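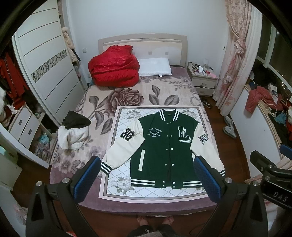
Ticket: Sourdough brioche splitting and leaking butter, Dornum bench oven
Opened by: Colton Turcotte
Status: Closed by requester

Hi folks, me again. I've got a brioche problem and I'm running out of butter money, so I'm hoping somebody on the recipe desk can spot what I'm doing wrong.

I'm making the big holiday brioche from your December collection, the one with candied orange and cardamom. I've made it four times now in the Dornum and every single loaf has split along one side and leaked butter into the bottom of the tin. It still tastes great (my neighbours are being very brave about eating the evidence) but the base comes out fried and greasy, and the crumb is tight where it should be pulling apart in those lovely long feathery strands.

What I'm using:
Flour, strong white, 900 g for the double batch
Butter, unsalted, cut in cubes
Lurnov mixer with the dough hook
Dornum bench oven, fan setting
Skulla loaf tins, the long ones, two of them

The recipe says to bake at 180 on the fan. I've followed it to the letter except for the rum, which I swapped for orange juice the first time and then put back in for the others. No difference that I could taste or see.

Cheers,
Colton

Reply from recipe desk

Hi Colton, thanks for the detail. Butter leaking during baking nearly always comes down to one of two things: the butter went in too warm and never properly emulsified, or the dough got too warm while proving. Can you tell us the temperature of the dough when it comes off the mixer, and where you're proving it? Also, what does each loaf weigh before it goes in the tin?

Update from Colton

Okay, so I didn't own a probe thermometer, which I realize is a bit embarrassing for someone who has opinions about brioche. Borrowed my sister's. Dough came off the hook at 31 degrees, and that was with butter I'd left on the counter all morning because I thought soft meant soft. It was practically mayonnaise.

I've been proving it in the oven with the light on. I'd always assumed that was just gently cozy in there, but I put the probe in an empty bowl and left it for an hour and it was reading 38. So I think we have our first suspect.

Each piece was 1060 g before the tin. I weighed both and evened them up.

Reply from recipe desk

That's warm enough to melt butter right out of the dough, so yes, very likely. Try this for the next one: butter cool but pliable, straight from the fridge and bashed with a rolling pin. Add it a few cubes at a time and wait for each lot to disappear. Stop the mixer and chill the bowl if the dough passes 26. Prove at ordinary room temperature, and don't rush it.

We'd also look at that weight. The recipe is written for 736 g of dough per tin.

Update from Colton

Well, that would be the second suspect! I went back and read the page properly and you're right, it's 736. I was doubling the batch and splitting it between two tins, when the doubled batch is meant to fill three. The line about the third tin is on the next page in my printout and I had it stuck to the fridge behind the soccer schedule.

Loaf five went as follows. Butter bashed cold (very satisfying, would recommend after a bad day at work). Dough at 25 off the hook. It took ages for the butter to go in, and there was a bit in the middle where the whole thing broke up and looked like scrambled eggs and I nearly binned it. I kept the Lurnov going on low and it came back together all glossy and slapped around the bowl. Then overnight in the fridge, shaped in the morning, proved on the counter next to the kettle until it was just below the rim.

No leak! The tin was clean apart from where I'd greased it. The base was golden and soft, and the crumb did the feathery thing. I was a bit giddy about it.

But it still split along one side. Same side as before, the left as you look into the oven. Smaller than the others, maybe as wide as my finger, though definitely a split. Any ideas?

Reply from recipe desk

Great news on the butter. Always the same side usually points to the oven. Does the Dornum have its fan on the left? If the crust on that side sets early, the loaf has to push out somewhere. You could try turning the tin at the halfway mark, dropping the temperature a little, or using the conventional setting. Only change one at a time so you know which one did it.

Update from Colton

Fan's at the back, but it's off to the left, yes. I'd never noticed.

Loaf six, turned the tin halfway. Split on the left anyway, and then browned unevenly on the right as well, so that was worse. By the time I turned it the crust had already set, I think.

Loaf seven, conventional setting, no fan, same 180, shelf one notch lower. No split. It took a good while longer and I tented it with foil near the end when the top was getting dark. Lovely big dome on it – the candied orange even stayed off the bottom, though I did chop it smaller this time so I can't say it's all down to the oven. Sorry, I know, one change at a time.

I asked at Sayegh, where I get my flour, and the guy behind the counter said he proves his to 70 percent of the way up the tin and no further, then gives it two coats of egg wash with a rest between. I tried the two coats on loaf seven. It's shiny as anything, and I think it helps keep the top stretchy for a bit longer, but that's me guessing.

One last question before you close this. Can I freeze the third loaf unsliced, or is it better sliced? There are only two of us and we're getting a bit round.

Reply from recipe desk

Either works. Slice it if you'll be toasting it, and wrap it twice. If you're keeping it whole, let it cool completely first, freeze it without a glaze, and thaw it in its wrapping overnight on the counter. We'll add a note to the recipe about fan ovens and move the line about the third tin up beside the flour.

Update from Colton

Perfect, thank you. Slicing it, then, because I know exactly what I'll be doing with it and it involves eggs and maple syrup. Please do move that line, and maybe make it bold for people like me.

Happy to close. I'll be back when I try the panettone.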